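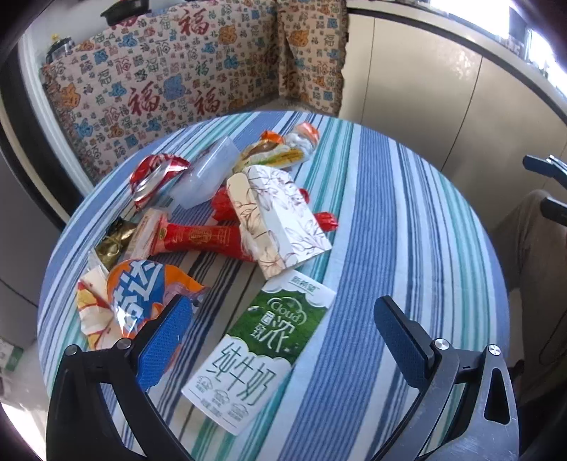 Do soft pads on a gripper make much difference compared with bare plastic fingers? For boxes and cartons, very little. For bags and anything crinkly, quite a lot.

I've spent the first part of January swapping fingers on the hand-held gripper and trying each set on ordinary shop food. The two sets I had to compare were the Fang, a stiff plain finger, and the Cedora, which takes a textured pad on the inside face. Both bolt on with the same screws, so changing over takes a couple of minutes once you've found the right driver.

I did 86 grasps with the Fang and 86 with the Cedora, same items, same table. The Fang dropped 16 and the Cedora dropped seven. Nearly all the Fang's drops were foil bags, which slid out sideways when I lifted them by a corner. Milk cartons were fine with either. Long thin packets want to be held near the middle whichever finger you use, otherwise they swing round and end up pointing at the floor.

Twist-wrapped sweets were awkward for both. If you catch the twisted end it turns in the grip, and if you go for the body you need to come in square.

The pads do pick up dust. I wiped them after almost 70 grasps and the grip felt better straight away, though I didn't measure that.

Hartmut Reinholz wrote to ask about the Golance controller. I've only had it on the bench arm, with the closing force left at the default, and it squashed a bread roll quite badly. I'll turn it down and try again before saying any more.

Next job is the Demov wrist camera. The bracket still doesn't fit.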